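Two arms, two grippers and a lot of oranges

Gallery, posted December 14, 2021

I've been promising to put up some pictures from the gripper trials, so I finally sat down and did it (with coffee, and with the Heltow fan whining next to me the whole time). The short version: I'm trying to decide which fingertips to keep on the pair of arms, and whether the new wrist camera mount earns its weight. Everything goes through the Lilgate controller, which I moved over to in April and have mostly stopped swearing at.

The contenders are the Shenoy pads, soft and a bit tacky, and the Skarnska ones, which are harder and have a nice crisp edge. I wanted a job that would be unfair to both of them, and fruit in plastic bags is about as unfair as it gets! Round things roll, bags crinkle and slide, and the cameras hate anything shiny. 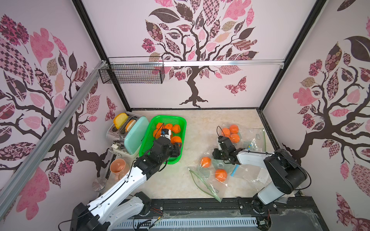 Reaching in from the top is where I changed my mind about finger length. I'd been so sure that longer was better, and then you try to get down between fruit packed side by side and every extra bit of finger is one more thing to bump with. With the left gripper lowered into the green mesh basket among the oranges, there's very little room to open up, so I've cut the opening width in the settings and I like it much better. The camera rides right on top of the gripper too, and I keep going back and forth on that. Great view of the fingers, but it's one more lump to get past a rim.

The bags are their own story. I ran 50 picks with each set of pads before I let myself have an opinion, and even then I wrote down two opinions and crossed one out. The Shenoy pads hold an orange beautifully and also hold the bag beautifully, so you go to lift one and the whole lot wants to come along. The Skarnska pads let the plastic slip away more easily, but they want a better aim. Closing speed at 40 percent suits both of them, and anything faster just shoves the fruit away from you.

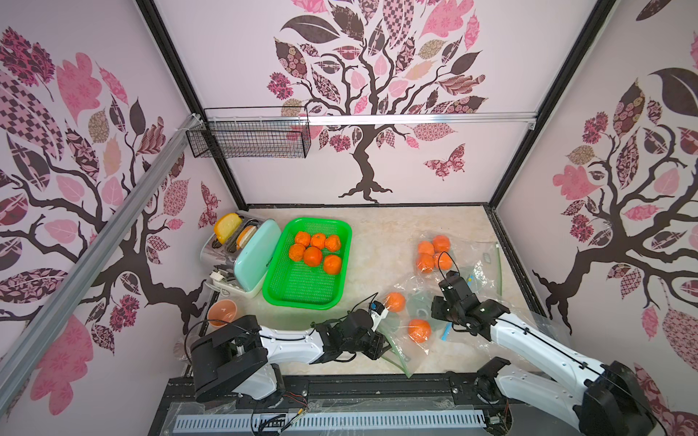

My other big gripe is cable slack. Too little and the wrist fights you at the far end of its travel, too much and the loop wanders across the camera view right when you need it. I've rerouted mine twice and I'm still not happy, so if you've found a clip you love, please tell me in the comments!

Next up is 500 cycles on the Skarnska pads to see how the edges wear, and then I'll swap the camera mount for the low one and do the bags all over again. More pictures when that's done.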